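The Manual Drawer, Conquered (Mostly)

I have a drawer I don't talk about. It's where every instruction booklet I've ever owned goes to lie flat and be forgotten, and last June it stopped closing. So I cleared a table, bought a clear three-slot organizer from Forilwood and gave myself one afternoon. (Reader, it took two.)

My first rule was simple: if I no longer own the thing, the booklet goes. Goodbye to the Gatano rice cooker, which died before my niece was born!
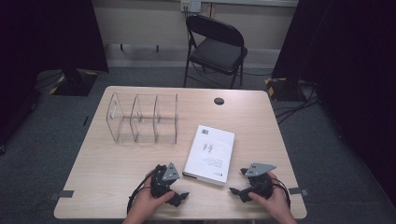

Then came the harder pile, the booklets for stuff I still use but never look up. I kept the ones with a warranty page and recycled the rest — well, I kept the Jeon sewing machine guide too, all 95 pages of it, and I'm not sorry. Thin ones go in front, standing up, and anything with a spine goes behind.

Books sneak into these piles as well. Mine were mostly fat white paperbacks, and white covers are murder. Every smudge shows, the corners go soft, and you can't shove them in next to a stapled leaflet without something getting creased.
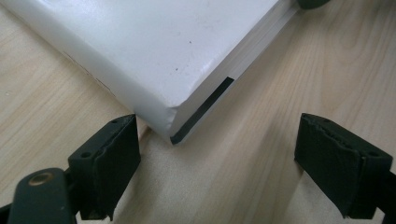 Selim Işık thinks I worry too much about corners and says a bent paperback is a read paperback. Fair enough, but I still lay mine under something heavy overnight, with a sheet of plain paper on either side.

For thick books I've given up on slots completely. They lie flat on the shelf, biggest at the bottom, and I pick them up with a hand underneath.
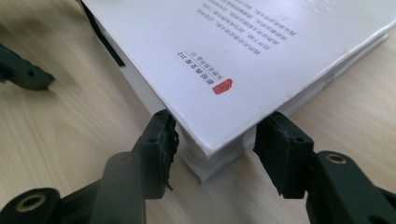
Nermin Akbulut wrote in to say she stands hers upright, packed snugly between two bookends, and hasn't had a sagging spine yet. I may try it on the cookbooks first.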